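Open shelves and side tables: your questions answered

Since the little guide to open shelving went up in September I've had a lovely pile of letters, over 544 at the last tally, and a good many of them ask the same handful of things. I've gathered the favourites here so you needn't go hunting through the comments (though do, they're full of good ideas!).

What should I keep in the open compartments?

Things you reach for every day and don't mind looking at — a mug, a box of tissues, perhaps the book you're halfway through. My own rule is two things to a compartment and then I stop, though Tâm Khổng wrote in from Skesby to say she manages very happily with one.

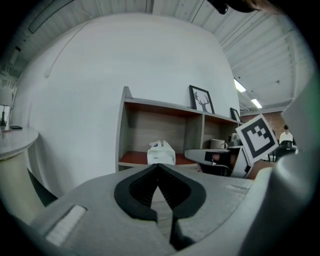

How often should I dust an open shelf?

Once a week is plenty for most homes, with a soft dry cloth, working from the top down so you aren't dusting the same spot twice. If you live on a busy road you may want to go over it a little more often.

Do frames on top need to be hung?

Not at all, you can simply lean them against the wall. Put the larger one in first and shuffle the smaller one along until it looks comfortable, and if they slide about, a dab of putty under each bottom corner will hold them nicely.

Where does the lamp go?

I like it on a side table next to the shelves, which leaves the top free for pictures.

Last updated 2025-11-10

7 comments · 2 shares

Related
Small rooms in Jedport: readers' corners
Choosing a lampshade that suits the room
Seven ways with a round side table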